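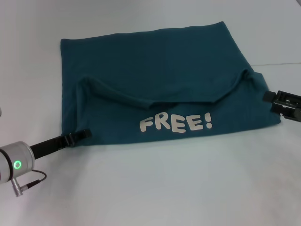
Crossing the Avside–Hisetti line with a residence permit but no passport

Posted by Bivgate_resident, 2022-07-25

I live on the Hisetti side and hold a valid residence permit, but my passport is with the ministry for renewal and I do not expect it back until August. My mother is in hospital in Avside. Under the old arrangement the permit and a medical letter were enough at the Bivgate post. Since the district council changed the rules, the notice at the post refers only to "a recognised travel document". Does the permit still count? I was also told that the pass costs 900 at the window, when it used to be 80.

Sólveig Sveinbjörnsson

The permit on its own does not count. The wording changed when the council adopted the revised crossing order, and "recognised travel document" is defined in section 7 as a passport or an emergency certificate. A residence permit is listed separately, as supporting evidence.

There is a humanitarian exception, and a parent in hospital falls within it. You need:

The original hospital letter, stamped, naming the patient and the ward.
Proof of the family link. A birth certificate is accepted, a family photograph is not.
The ministry's receipt showing that your passport has been taken in for renewal.
Your residence permit.

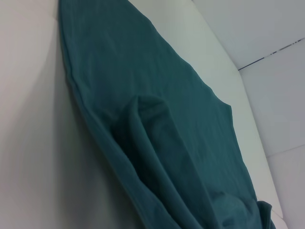
Hand these in at the district office in Hisetti, not at the post. The officers at Bivgate can check a pass but have no power to issue one. If the application is accepted you get a single-sheet pass for one crossing in each direction. The return leg must be made through the same post – this catches people who go home by the southern road.

On cost, 80 is still the fee for a humanitarian pass. The 900 is for the ordinary multiple-entry pass, and the window staff quote it by default. Ask for the humanitarian form by name.

ferry_road

They fined my cousin 2000 for going over on an expired pass, so check the dates before you leave. I think you can just talk to the duty officer if it is urgent. It worked for me before the order came in.

Þorgeirsson

The duty officer route was closed by the same order, so I would not rely on the post above. The first answer matches what the office told me. One addition: the hospital letter must be in both languages. Mine was in one only and was handed back. The hospital's front desk will issue the second version on request, but only to a relative or someone with written authority from the patient.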